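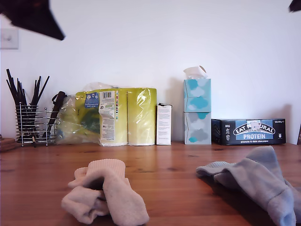
4.2 How far can washing diaries be trusted?

Most claims about how often people wash their clothes rest on diaries, and we are less confident in these than earlier authors have been. Aletti and Paltus treat a diary entry as a record of a wash. Kollent is more careful, but still takes gaps in a diary to mean that no washing was done. Our own returns give little support to either reading. Of 500 households invited, 139 sent back a diary covering all 6 weeks, and 13 of those had plainly been filled in at one sitting, with the same pen and the same wording throughout.
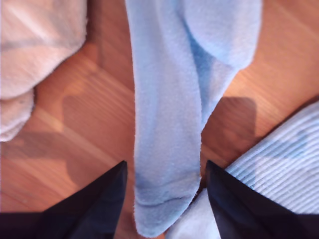
The trouble is worst with small and shared items. Bedding tends to be entered because washing it takes up a morning. Blankets and throws are entered under several names, sometimes within one household, and we could not always tell whether "fleece" meant a garment or a cover. A single sock (Figure 3) may be washed by hand and never entered at all. 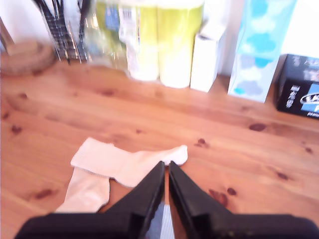
Ní Bhriain argues that such losses even out across a large enough sample. We see no grounds for this. If small items are always the ones left out, a larger sample repeats the same mistake. Fanni Kiss, who coded the returns, marked unclear entries separately, and the totals in the next section are given with and without them.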